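Subject: Re: [twill-talk] Hemming heavy twill on an old machine

Hi all,

Two answers for Temby, one on thread and one on hems, and then I want to rave a little!

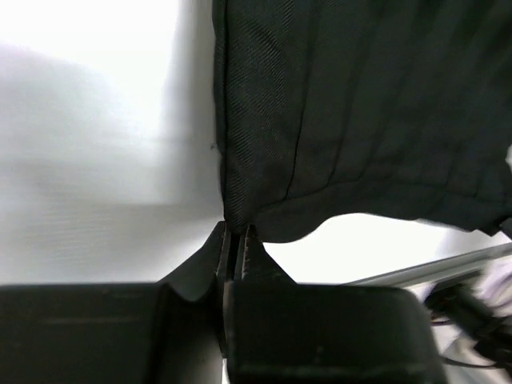
1. Thread

Go heavier than you think on the top and keep ordinary all-purpose in the bobbin. I did this on my last pair of work pants and the machine stopped complaining on the spot. Use a fresh jeans needle too – the old one always feels fine until you swap it out.

2. Hems

On Fri, 29 November 2019, Temby wrote:
> I've got 5 yards of black cotton twill from the Jivdale mill sale and
> I'm scared to cut it. Every time I hem twill the leg twists toward
> the inseam after a wash. Is it me or the cloth? Also, my machine
> jams when I hit the side seams.

It's most likely the cloth, and you can beat it. Twill wants to lean along its diagonal, so wash and dry the whole piece twice before you cut anything (I know, I know, it takes all weekend). Then hang it over a shower rod overnight and check that the cut ends are square to the selvage. Mine were off by a good hand's width last May and I would never have spotted it on the table.

For the jamming, hammer the seams! Put a scrap on top, give the thick part a few good whacks, and fold a bit of cardboard behind the presser foot so it stays level as it climbs. Pearce posted this trick years ago and I still use it on every single pair. Turn the wheel by hand for the last few stitches over the hump.

Now the raving. I finally finished the Rovetti chore jacket, the one with the curved back yoke, and I love it so much. Mārtiņš Dzene was right about cutting the collar stand on the bias. It rolls over like something from a shop. I spent 352 minutes on the pockets alone (yes, I kept a log) and I'd happily do them again.

If anyone wants my marked-up sleeve piece, write to me off list and I'll mail you a tracing.

Happy sewing,
Jo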